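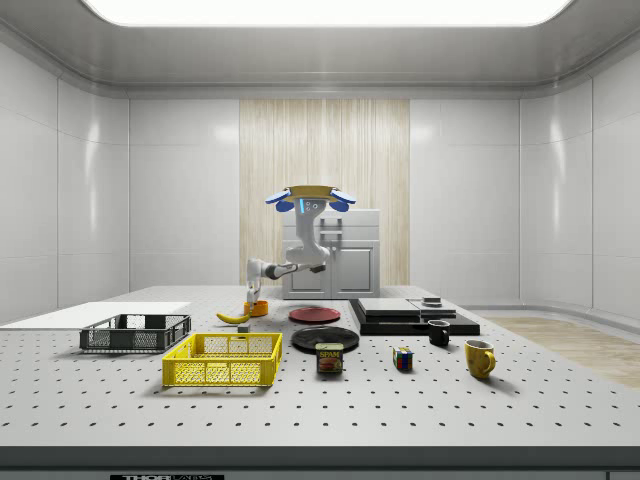
Last updated: April

Print this page | E-mail this page

4. When drivers replace their wiper blades

4.1 The stated rule and the real one

Every owner's manual we read gives an interval for changing wiper blades, and our respondents were happy to tell us they followed it. Few could say what it was. Of the 290 drivers who filled in the questionnaire, 60 percent said they replaced their blades "regularly," a word that covered anything from each fall to once per car. When asked what had prompted the most recent change, they mostly described the same event: heavy rain, an on-ramp, and a smear exactly at eye level.

We call this the downpour rule. It has one great weakness as a maintenance schedule, namely that it sends people shopping at the moment they can see least. It also explains a complaint we heard at all three shops that took part, where blades sit untouched through weeks of sunshine and then sell out before lunch. The manager of the Guruvari store kept a shelf of rear blades that had outlasted two of his assistants.

Grasso's earlier notes on the Zivosero shop treat noise as the main trigger. Our drivers disagreed, or had better radios. Squeaking was widely reported and widely ignored. Several respondents had grown used to it and one described it as company. Streaking was what moved them, and then only on the driver's side. The passenger blade was commonly left in place until it began to shed rubber, passengers having no vote in the matter. 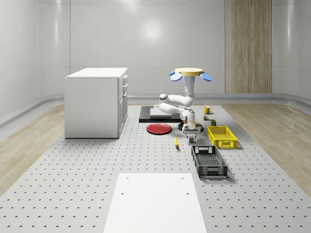 4.2 Choosing at the shelf

Once inside the shop, drivers face a problem of fit that the packaging does little to solve. Blades are sold by length, by arm type and by a printed table of car models set in type suited to younger eyes. Srithong observed 38 shoppers at the Jang store and found that most picked up a box, read the front, put it back and then went out to the parking lot to look at the car. Some made the trip twice. The old blade, had they brought it in, would have settled the question, but few had, and those who did were left holding a dirty strip of rubber with nowhere to put it. A tray like the lighter gray one on the black mat, with its slightly raised edges, would do nicely on the counter, and we suggested as much to the manager, who wanted to know who would be wiping it. The idea went no further.

Price mattered less than we had expected. Shoppers who had gone back out to the car tended to buy the first box they felt sure of, even when a cheaper one hung beside it. Certainty, after a second walk through the rain, seems to be worth a few dollars. The house-brand Drernine blade did well on this account: its box carries the length in large numerals and very little else.
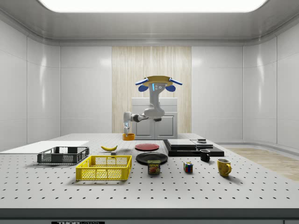

Figure 1. Simulated workspace with the arm mounted above a white cabinet.

4.3 Fitting

Fitting was the part of the process that respondents rated easiest in the questionnaire and hardest in conversation. The clip was blamed most often. Drivers who let the shop fit the blades were a little embarrassed about it and entirely satisfied. Those who did the job at home spoke of it with some pride, and two of them asked whether we happened to know what the leftover plastic piece was for. We did not, and Grasso has since kept one on his desk.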